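Dry brushing

Dry brushing is the practice of passing a stiff-bristled brush, mitt or cloth over dry skin, usually before a bath or shower, in order to loosen flakes and leave the surface feeling smooth. It belongs to the larger family of mechanical exfoliation, alongside the loofah, the pumice stone and the salt scrub, and it differs from all of them in using no water, soap or oil during the brushing itself. People who enjoy it tend to enjoy it very much indeed, and will happily talk a visitor through the merits of one bristle over another while the kettle comes to the boil.

Origins and names

Rubbing the body down with something rough is a very old habit, and a good many bathing cultures have their own version of it, from coarse woven mitts to bundled plant fibre. The modern dry brush, with its oval head and long detachable handle, is better known from health resorts and spas, where it was often offered as the opening step of a longer treatment. English-language writers have called it skin brushing, body brushing and friction brushing at various times, and the terms are still used more or less interchangeably (though you will meet people who insist there is a difference, and they may be right about their own brushes).

Equipment

The traditional head is set with plant fibre such as sisal, tampico or cactus, all of which are quite firm when new and soften a little over the first few weeks. Boar bristle is gentler and is often suggested for beginners. Synthetic bristles are easy to wash and dry quickly, which counts for a lot in a humid bathroom. Backs and handles are most often made of beech, bamboo or another close-grained timber, finished with wax or left plain.
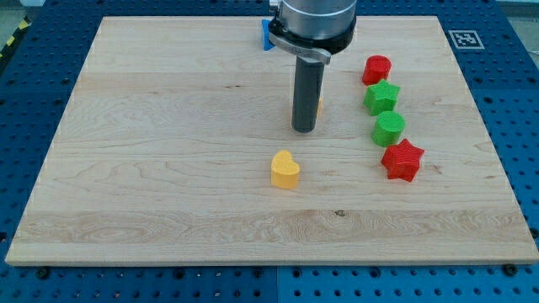

Pale maple board, with a small knot in the grain.

Maple turns up less often than beech in this trade but has its loyal followers, the brushmaker Jörg Brandes of Gostdale among them. His small workshop catalogue, first issued under the name Kuvosel, listed a maple-backed body brush as model 322 and kept it in production long after the cheaper lines had been dropped. Brandes preferred an unvarnished back, on the grounds that a damp hand grips it better, and he supplied each brush with a little tin of wax and a card of instructions that ran to rather more words than most customers can have been expecting.

Technique

Most guides begin at the feet and work upward in long, light strokes, moving on to the hands and arms and finishing at the shoulders. The stomach is usually brushed in slow circles. Pressure should be light enough that the skin turns faintly pink at most, and a full session takes only a few minutes. Réka Kiss, whose handbook for the Lellcombe bathhouse is still passed around among therapists, recommended 4 strokes to each area and no more, and warned her trainees cheerfully against what she called scouring the pan.

Brushing is normally followed by a lukewarm shower and a plain moisturizer, applied while the skin is still slightly damp. Once or twice a week is plenty for most people. The face is generally left out altogether, or treated with a much softer brush kept for that purpose.

Claims and cautions

The exfoliating effect is the part that can be felt straight away. Wider claims, that brushing clears toxins or gets rid of cellulite, are common in advertising and are not well supported. Any change in the look of dimpled skin is likely to be a short-lived matter of slight swelling and extra colour.

Dry brushing is best avoided over sunburn, cuts, moles, varicose veins and freshly shaved legs, and by anyone with eczema or psoriasis unless a doctor has said otherwise. Brushes should not be shared.

Care of the brush

A natural-bristle brush can be washed every week or two in warm water with a drop of mild soap, shaken out well, and dried bristles down so that moisture doesn't settle in the base. It shouldn't be left standing in the shower. Timber backs like a thin coat of wax now and again, and a brush that has begun to smell musty or shed its fibres is due for replacement, however fond of it its owner has become.

See also: Body scrub; Loofah; Pumice; Washcloth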